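Chaqueta infantil con capucha y cremallera — Vitum Niña

Inicio > Niña > Abrigo ligero > Vitum

Ref. 400. Marca Vitum, distribuye Clastuver.

Chaqueta de entretiempo, corte recto, capucha fija. Para el cole, el parque, la vuelta de la piscina. Tallaje algo justo — si dudas, coge una más.

Estampado rosa sobre fondo crema. Forro liso de color salmón, también en la capucha.

Detalles
Cremallera frontal rosa
Capucha forrada
Manga larga
Lavar a 30, del revés y con la cremallera cerrada
No usar secadora
Plancha suave, solo por dentro

Tallas: 2 a 8 años. La 4 vuelve en diciembre, ahora mismo no hay. Las demas salen en 48 h.

Envíos y cambios
Península, 2 a 3 días laborables. Baleares algo más. Canarias, consultar antes de pagar, que luego vienen los lios con la aduana. Cambio de talla gratis el primero, con etiqueta puesta. Prendas lavadas no se admiten.

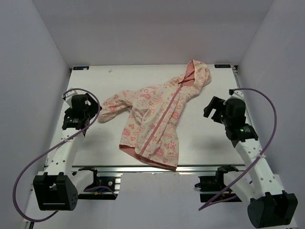 Chaqueta Vitum crema y rosa, capucha con forro salmón.

Los motivos son corazones, flores y destellos, más unas insignias ovaladas con letras pequeñas. El dibujo puede variar un poco de una prenda a otra según el corte de la tela.

También en esta sección: pantalón Wondness con puño, gorro Patwary doble capa.

Ficha actualizada: 10 jun 2020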